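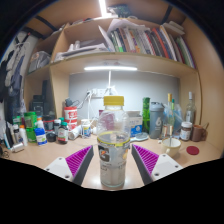 Pads open on either side of the bottle, not touching it.

February, Friday night. Pavar wants the hand gripper "serviced" before the next batch, so I serviced it, whatever that means. The Otar sheet says to wipe the ribbed pads, check the plate screws, then open and close 16 times. Why 16? No idea. I did it anyway and learned nothing that I hadn't learned by the fifth.

The left plate had some play in it again. Two screws, a quarter turn each. Arnon's forum swears by thread glue and I still don't buy it, having spent most of one evening last month picking the stuff out of a hole with a pin. Plain screws, checked often, will do me. 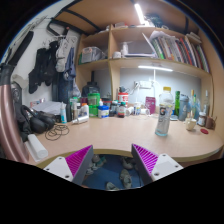 Fingers spread, over the front of the desk.

I looked at the angle of the pads for a long while. The sheet claims they sit "true" from the factory. Maybe. I have 2 sets and they don't agree with each other, so one of them is lying. The magenta ones stay on for now. Cozma sells a softer pad for 5 times the price, with a page of praise and not one number on it. I'll believe it when I see a worn one.

Tested on the sports drink bottle with the yellow cap, the usual one.

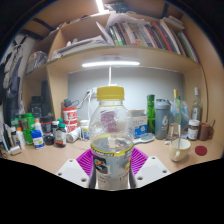

Bottle between the pads, upright.

One bottle held straight doesn't prove much. A clear plastic bottle is easy to like. I want to see how the left side feels after a full evening of grabbing mugs by the handle, and I wrote that on the sheet under "remarks", where I suspect it will stay unread. Still have to order spare screws. Check left plate again Sunday before starting.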